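Bench notebook, suture pads, June

Pad trial, second half. Haltden pads against the Bretport ones, same curved needles, same thread, same cut. Started 9.20, later than planned, the cold box had been left on the wrong shelf setting and the first pad needed time on the bench.

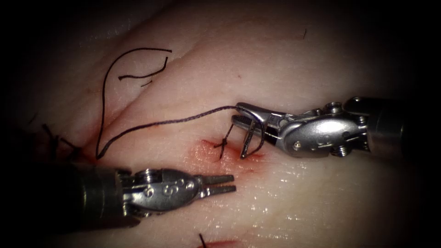

Purpose, so that I can't pretend later it was something grander: find out whether the Haltden pad is worth paying more for. The leaflet says it "handles like living tissue". I have read that sentence on four different leaflets over the years and the pads had nothing in common with each other except being pale. So the question I'm asking is narrower. Does the needle go in where you aim it, does the edge of the cut hold a stitch, and does the pad behave the same at the end of a session as it did at the start.

Pad prep. Out of the sachet, rinsed, blotted once, laid on the tray. The sheet for the Haltden pad says blot until "no longer glossy". I don't know what that means and I doubt the writer did either. Blotted more than that it drags on the needle, blotted less and the whole thing skates about on the tray. I've settled on one pass with a folded wipe and leaving it at that. Whoever does the next round please do the same or the comparison is worthless.

Incision: one straight cut, fresh blade, made before the pad goes under the view. We talked about using a template for the cut and I'm still against it. The template pushes the edges down and you get a lip on one side that has nothing to do with the pad. Cut freehand, accept it wanders a bit.

The crease. All the Haltden pads out of this carton have some version of it, a long soft fold that doesn't lie down when you smooth it. I assume it's from how they're packed. The supplier's answer was that it "relaxes within minutes at room temperature". I left one flat on the tray for 40 minutes with the lid over it and it was exactly as creased as before, so no. It matters more than it sounds. Near the fold the surface tilts, and a needle brought in square to the tray is not square to the pad any more. Two of the shallow bites this morning were on the sloping side and I'm fairly sure that's why they were shallow. I can't prove it from two.

To try: cut on the flat side only, well away from the fold. That wastes a good part of each pad, which ought to go into the cost.

Needle hold. Keep arguing with myself over this one. Held right at the end of the jaws the needle is easy to see and easy to place but it rocks as soon as it meets any resistance. Further back in the jaws it's steadier and you lose sight of the entry. For the trial I've written down "near the tips" and stuck to it for both makes. If it rocks, it rocks on both.

Entry angle. Point straight down to the surface, then follow the curve round. Everyone knows this and everyone pushes instead of turning once the pad resists. The Haltden pad does resist, more than Bretport. There's a skin to it. You feel (or rather see) the surface dimple before the point goes through, then it goes through suddenly, and the far side comes up deeper than you meant. The leaflet calls this "realistic puncture feedback". I call it a tough top layer over a soft one, and I'd like to know whether it's there on purpose or just what happens when the outside of the pad dries in the sachet.

Test for that: trim the top off a spent pad, stitch into the inside. Did this at 11.15 with a used one. Went in with hardly any dimple. So the skin is real. Whether it's meant is a question for the maker and I expect a leaflet in reply.

Second hand. The notes from the last round say the free instrument should hold the edge "throughout". I don't think that's right, at least on these pads. Held throughout, the edge tears at the corner of the grip and then you're stitching next to a hole. Better to have the jaws open and close by, touch the edge only when the point needs something to work against, let go again. I've crossed out "throughout" on the method sheet and written "as needed", initialled. If anybody objects, bring me a pad with the edge still whole at the end.

There is also a temptation to chase the needle with the grasper before it has come up properly. Grab the point early and it blunts, and the next pass is worse, and then the pad gets the blame. I suspect a good share of the complaints filed about the Bretport pads last winter were blunt needles. The log doesn't record needle changes so we can't check. It does from today. New column.

Needles. Change after every row, even if it looks fine. They all look fine. I put one that "looked fine" under the magnifier and the point was rolled over like a fingernail.

Thread. The Prieto thread is what we had open. It's stiff off the card and keeps its coils, so the first throw of each knot wants to spring. Pulling it straight before starting helps for a while. Somebody has suggested warming it, which sounds like nonsense to me but is cheap to try, so it's down for next time. I'd sooner not change thread half way through a trial. Both makes get Prieto until the carton is done.

Edge holding. This is where I expected the Haltden to fall down and I have to be fair to it, it didn't. With a decent bite either side the stitches pulled up snug and the edge stayed put. With a mean bite it tore, same as Bretport, same as anything. The tear on the Haltden runs along the fine lines in the surface, which are easy to miss until the light is low across it. Cut across the lines and it tears less. The leaflet doesn't mention the lines at all. I'd want that printed in large letters before I'd hand these to a beginner's class, who will cut whichever way the tray happens to be facing and conclude they can't sew.

Light. Glare is a nuisance with both makes. The metal throws it back and so does the surface if it's been left too wet, and between the two you can lose the point against a bright patch. Turned the lamp down a step after the first row. Don't turn it down further, the lines vanish and you need them.

Drying. Ran one Haltden pad for a long session without re-wetting to see. After a while the surface goes tacky and thread starts to catch as it's drawn through. A drop of saline along the cut brings it back, though only for a bit. I've put a re-wet every 20 minutes on the sheet. Bretport gets the same even though it doesn't ask for it, otherwise we're comparing a looked-after pad with a neglected one.

Cost. The order form has 446 against the Haltden carton and the Bretport one is a good deal less. The rep's argument is that you get more rows out of each Haltden pad. Not with the fold you don't. If the creased part is left alone I can't see it giving more usable length than the cheap one. The "3000 passes" claim on the side of the carton I'm ignoring altogether. Passes of what, into what, by whom? No answer to that anywhere in the box, and I did read the whole folded sheet, both sides, including the bit about keeping it away from pets.

Illberg wants the result in one line for their own ordering. They will not get it in one line. At the moment what I'd be willing to sign is this: the Haltden holds a stitch at the edge as well as or a little better than Bretport, has a top layer that makes the needle jump, and arrives folded. For teaching knots, no reason to pay for it. For practising the bite, maybe, if the jump is something you want people to learn to manage. I'm not convinced it is. People learn to manage the pad and then have to unlearn it.

Also against my own results: I did every row myself, I knew which pad was which, and I don't like the leaflet. Somebody who hasn't read it should do the next set with the pads laid out unmarked. They're close enough in colour once rinsed that it would nearly work.

Things to fix before then:

Cold box setting, tape over the dial.
Needle change column in the log, add to the printed sheet so it isn't just in my handwriting.
Store two Haltden sachets flat under a board overnight, see if the fold gives at all.
Ask the supplier, in writing, whether the skin is intended.
Order blades, down to the last packet.
Mark the direction of the lines on the tray label with an arrow.

14.50. Used pads bagged, trays rinsed, needles in the sharps tub. One Haltden pad kept back in the cold box with the lid on, marked KEEP, please leave it alone. I want to look at the stitched edge again tomorrow when it's had a night to pull.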